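Looking after the linen and uniforms in a small restaurant

Most small places spend more on laundry than they need to. If you run a café or restaurant with up to 30 covers, a lot of the washing can be done on site with a domestic machine and a bit of routine. These notes come from the kitchen at Mets, with additions from Zane Pärn, who ran front of house at Nolorside for years.

Sorting

Keep two bins by the back door, one for greasy kitchen cloths and one for everything else. Oven cloths and aprons from the fry section should never go in with napkins. Grease moves from one to the other and shows up later as grey patches when you iron. Shake crumbs off tablecloths outside before they go in the bin.

Damp cloths left in a heap overnight will smell by morning. Hang them over the edge of the bin or on a rail until you have a full load.

Stains

Red wine: blot, then cold water. Leave salt alone, it does very little once the wine has gone in.

Turmeric and curry: wash as normal, then dry outdoors in full sun. It may take two or three goes.

Cooking oil: washing-up liquid rubbed in neat, left for half an hour, then washed at the hottest setting the label allows.

Candle wax: let it harden, scrape with the back of a knife, then iron through brown paper.

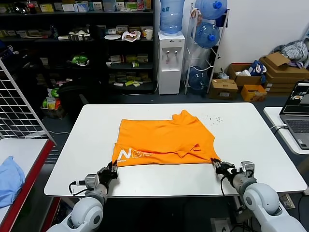

Staff tops wear out faster from bad washing than from service. Turn them inside out, wash at 30 and leave out the fabric softener, which builds up on cotton and makes it hold on to cooking smells. Dry them on hangers if there is room. A top with large lettering on the front, like the white print on an orange T-shirt, should never have a hot iron straight on it. Iron from the inside or put a clean tea towel between. Smooth it flat on a table before you fold, and give the tabletop a wipe first so that no bits get pressed into the cloth. Store tops by size, with the size written on the shelf edge, and new starters can find their own.

Aprons

Tie the strings together in a loose bow before washing or you will spend ten minutes untangling them. Bib aprons last longer if the neck loop is stitched again with strong thread when new. Laimutė Tamošiūnaitė does ours on a Sunday after close, a dozen at a time.

Napkins

Fold them while they are still very slightly damp and you can skip the iron for lunch service. For evenings, use a little spray starch on the right side only. Bring old napkins down a grade each time: table, then glass polishing, then floor.

The machine

Clean the filter every week. Run it empty on hot once a month with a cup of soda crystals in the drum. Leave the door open between loads and wipe the rubber seal, where rice and lemon pips like to collect.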